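Clubs > Robotics > Explainers for Ages 9 to 12

How Two Robot Arms Pack a Pencil Box

Apr 13, 2026
By Yiran Wan

A robot arm is a chain of stiff parts joined by motors. The stiff parts are called links. The places where they meet are called joints. Your own arm is built on the same plan: the shoulder, elbow and wrist are joints, and the upper arm and forearm are links.

The Candham student robotics club is working on a project called Plekico. The goal is to have two robot arms put school supplies into a plastic container and then put the lid on. A person can do this in a few seconds while talking about something else. For a robot it has to be split into small steps, and each step can go wrong in its own way.

The arms are fixed to a table with a wooden top. Each one ends in a gripper, a kind of hand with fingers that open and close. The box of crayons goes into the clear container.
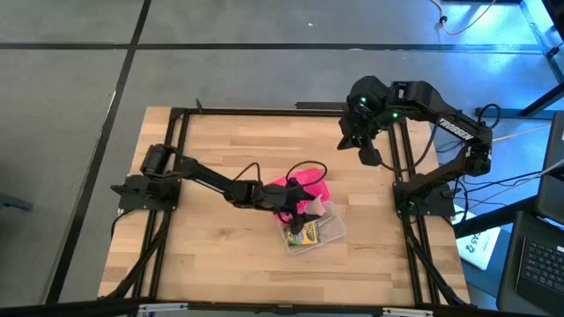
Why does the robot need two arms?
One arm can hold the container still while the other one works. A light plastic container slides easily when something pushes on it, and a lid is hard to press down if the part below it keeps moving.

Steps in the task

The club wrote the job down as four steps.

1. Move the gripper to a point above the object.
2. Lower it and close the fingers.
3. Lift the object and carry it to the container.
4. Open the fingers and move away.

The same list is used for every object, but the numbers change. A pencil is thin, so the fingers must close nearly all the way. A crayon box is wide, so they stop sooner. If they close too far on the box, the cardboard bends. The program has a setting for this called grip width. Violeta Palma, who is in sixth grade, keeps a table of grip widths in the club notebook and changes a value whenever an object is dropped.

The lid has its own problem. It is wide and fairly flat, and the fingers can only hold it at one place. If they take it near a corner, the rest of the lid hangs down and catches on the container. Before the fingers close, the gripper has to be open and lined up with the spot where it will grab.
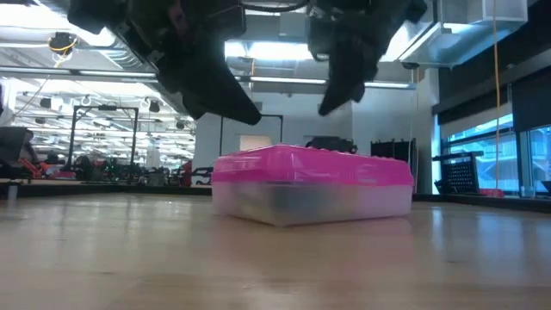 Gripper open above the storage box. The fingers are not touching the lid.

How the arms learn where to go

There are two common ways to tell a robot arm how to move. The first is to type in positions. The programmer writes an angle for each joint, and the arm goes to those angles every time. This works if the objects are always in the same place. If the crayon box is moved by the width of a finger, the gripper may close on air.

The second way is to show the arm. A person guides it through the job and the computer records the angle of every joint many times per second. One recording is called a demonstration. After many demonstrations, a computer program looks for what they have in common and uses it to choose its own movements. Cameras are part of this, so that the program can match what it sees to what the arms did.

The Candham club uses the second way. So far it has more than 40 demonstrations. Before each one, the supplies are put down in new spots, so the program does not learn one layout by heart.
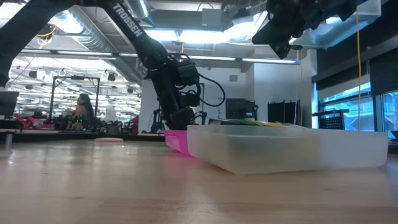
Yiran Wan

What counts as a good demonstration

Uriel Arancibia checks the recordings. A recording is kept if the object goes in and nothing else is knocked over. It is thrown out if the two arms bump, or if the person guiding them stops for a long time in the middle. A long stop is bad data. The program may copy it and make the arm wait for nothing.

Small mistakes can stay. If a crayon slips and the person picks it up again, the program gets to see how a mistake is fixed.

Loose items take the most patience. A crayon is round and can roll. Held by one end, it sticks out to the side and can hit the edge of the container on the way in. The club now asks drivers (the people guiding the arms) to grab near the middle and go slowly over the edge.

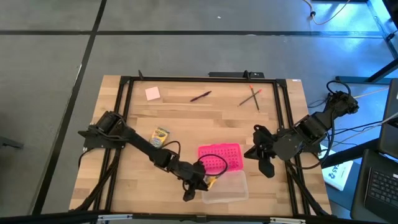 Left gripper holding a small yellow item beside the container.

Words to know

Link: a stiff part of a robot arm.
Joint: a place where two links meet and can move.
Gripper: the hand of a robot arm.
Demonstration: one recording of a person guiding the robot through a job.
Grip width: how far apart the fingers are when they stop closing.

Try it at home

Put on a pair of thick mittens and use only your thumb and one finger on each hand. Pack some pencils into a box with a lid, then close it. Ask someone to write down each thing you do. Compare their list with the four steps above and mark any step that was missing. The club's next lid tests are in June.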